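Vistberg Cell Setup Guide - Section 4: Wrist view and gripper check in the simulator

Rev. July 2021. Maintained by Müzeyyen Sezer. Replaces the old Tak notes, bin those.

Do this section before you load any real task. Takes 20 minutes if the scene files are already on the machine, longer if not.

What you need
Metow sim package installed (Section 2)
Gripper model and finger set matching your cell
Wrist view window open, side view optional

Steps

1. Start the simulator. Wait for the green ready light in the status bar. Don't click anything before that, it queues the clicks and then runs them all.

2. Load the arm profile. If it asks about overwriting joint limits say NO.

3. Send the arm to home. Check the joint readout against your cell sheet. Any joint off by more than 4 degrees - stop, go back to Section 3.

4. Open the gripper all the way. Command is Open Full, not Open. Open only goes to the last saved width.

5. Switch to the wrist view and step through the check poses. Gripper body at the bottom, both fingers in view and spread apart. Compare with these.
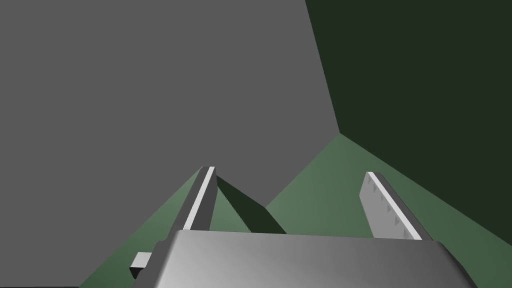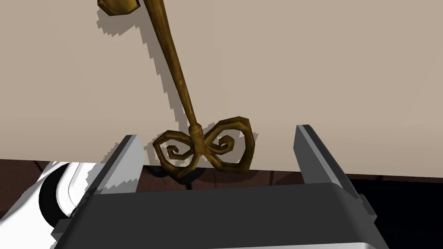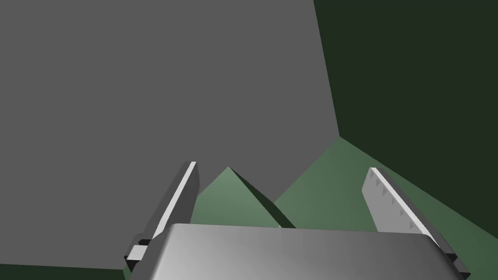

WRIST VIEW CHECKS

6. Both fingers showing? Good, go on. If one is missing the view mount is rotated. Reset it under View > Mount, then repeat step 5.

7. Look at the finger teeth. In the first view there's a row of small triangular ones on the right finger, facing in. If yours face out the finger set is loaded mirrored. Reload it, don't try to flip it by hand.

8. For the key pose, the bow should sit in the space between the fingers. Jog in small steps. Shaft points away from the gripper.

9. For the pyramid pose you want the peak between the fingers. The base is hidden behind the gripper body from this angle so don't use it to line up, use the peak.

10. Save the poses. Name them the way the sheet says or the Utari script wont find them.

NOTE: Jagged edges on shadows are a render setting. They do no harm to the check. Turn shadow quality up if it bothers you but it slows the older machines down a lot.

NOTE: Plain flat walls and floor are fine too. Textures are off by default in two of the scenes.

CAUTION: Never close the gripper from the wrist view on the real cell. Sim only. Use the pendant, with the guard shut.

CAUTION: Poses saved here go live on the cell at the next sync. Unplug the sync cable first if you are just pratcicing.

If it fails
Error 11 - finger set not found. Check the path, no spaces allowed.
Error 186 - view lost during a move. Restart the viewer only, leave the sim running.
Anything else - screenshot and log file to Santosh Sisodia. Both please, the screenshot alone is no use to him.

When all poses pass, initial the cell sheet and go to Section 5 (pendant speeds).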